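3.2 Collecting the demonstrations

All demos were given by remote control. We tried hand guiding first (operator holds the wrist and drags the arm through the motion) and dropped it after the January pilot. Hands kept ending up in the camera view, and with two arms one person cannot really guide both at once without twisting round the back of the sofa. Remote control is slower to learn but the recordings are cleaner.

The operator sits with a pair of small leader arms and the robot arms copy the joint angles. Gripper opening is copied too, from a trigger. No force is sent back to the hand. Operators complained about this, mostly with thin cloth, where it is hard to tell a good pinch from a near miss. Basero, the recording tool we used, saves joint positions, gripper width and the camera streams under one clock. Clips with a dropped stream were thrown away automaticaly.

Tasks: pick up, hand over, lay flat, fold once. Garments were put down by a second person between runs, crumpled or already folded, according to a shuffled list. Four operators in total, two with no earlier practice. Each new operator got 36 warm-up runs that are not in the data set. After that everything counts, including the fumbled ones, provided the garment reached its goal state in the end. We kept regrasps on purpose. A policy trained only on perfect runs (see Stanciu set, section 2) had nothing to copy once the first grasp slipped.

Final count 1,915 demos, each up to 300 seconds long. Data frozen on June 30, 2020.

One arm often holds while the other waits. In the folding task operators were told to keep the waiting gripper open and well clear, but not parked, as parking it added a long dead stretch to the start of the next move. Figure 3 is from the red garment subset.

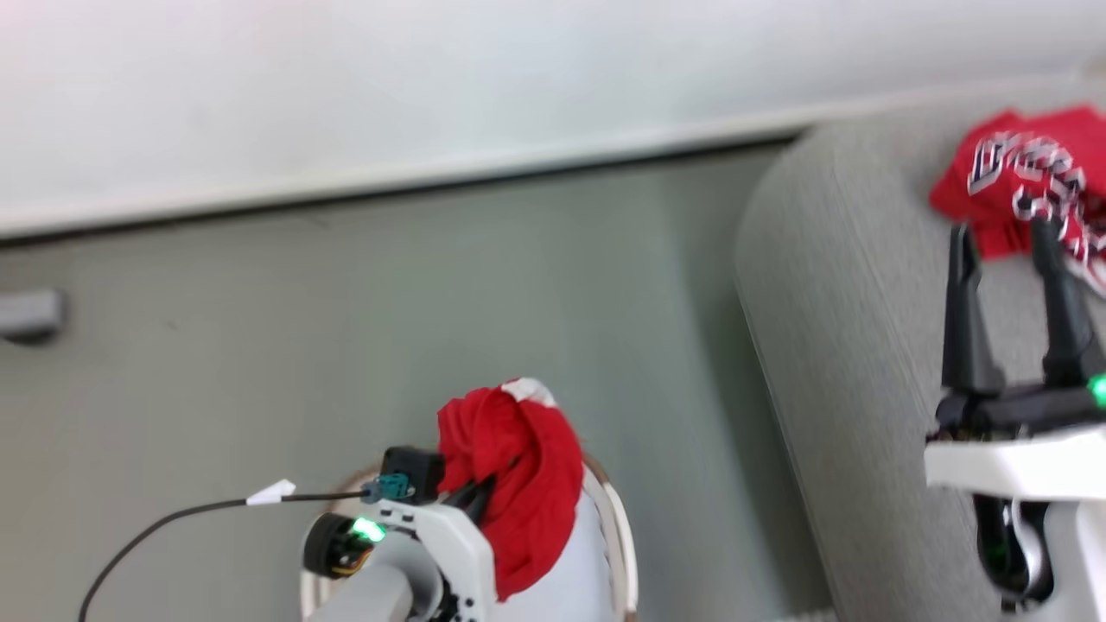 Figure 3. Remote control session, red garments. One gripper holds a crumpled red cloth, the second is open. A folded red garment lies on the sofa behind.

3.3 Cleaning and labels

Pauses at the start and end of each clip were trimmed by joint speed. Pauses in the middle were left in. Grasp and release times come from the gripper width signal, then checked by eye in the Amberg viewer, wich lets two people mark the same clip seperately. Where they disagreed on a release we took the later mark. Clips from the Juvetberg room have dimmer light and are tagged as such, they are used for testing only.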